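Small Parts Table Comes Back to the Furneck Hall in April

If you've been missing the kit-building afternoons at Furneck as much as I have, good news – they're starting again in April, and this time there's a proper table for the small stuff.

I stopped by on the first afternoon of setup, around 3 p.m., and ended up staying until they switched the lights off. The big tables are for the usual things (clock kits, crank toys, the little cable cars that everyone's nephew wants). The small parts table is new. It's dark and matte, with rounded corners, and there's a black cloth hung behind it and a white sheet laid out on top to work on. I can't tell you how much I like that sheet! I have spent years hunting for dark little pegs on dark little workbenches, and on white they can't hide from me.

The kits come from Mathur, who sent 300 of them this season, up from 100 last year. Each one is mostly rods and round pieces that go together in your fingers, no glue, and the instructions fold out to the size of a road map. I got through the first page and a half. My rods were all where they should be and my wheel was on backwards, so I took it apart and had another go, and then it was time for coffee.

Roald Isaksson, who runs the afternoons, told me he wants people to lay everything out on the sheet before they put a single piece together. Last year a lot of kits came back with one part short, and most of those parts were later swept up from under the radiators. He'd also like us to please stop using the lids of the boxes as trays – they tip. I was guilty of this all last winter.

Seats at the small parts table are free, but you do have to put your name down at the front desk. Doors open at 1 p.m. and there's parking behind the Tandora building, where the gate sticks a bit, so give it a push. Bring reading glasses if you use them. I forgot mine and had to borrow a pair with purple rims, which I may have to buy for myself now.

White sheet down, black cloth up behind it:

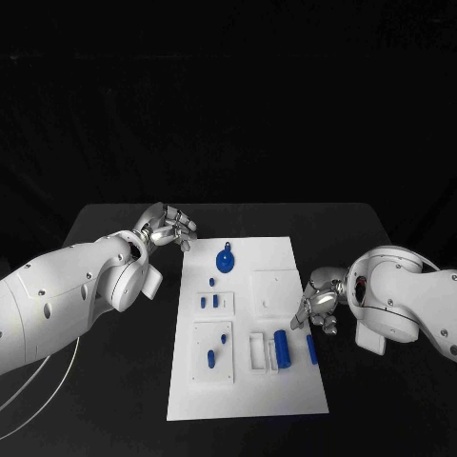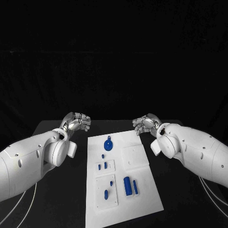 Efa Powell wrote in to ask whether the kits can be taken home half built, as she never finishes one in an afternoon, and said she would gladly bring her own box with a lid that closes. She would also like to see a second small parts table if the first one fills up, and a later session for people who can't get there before five.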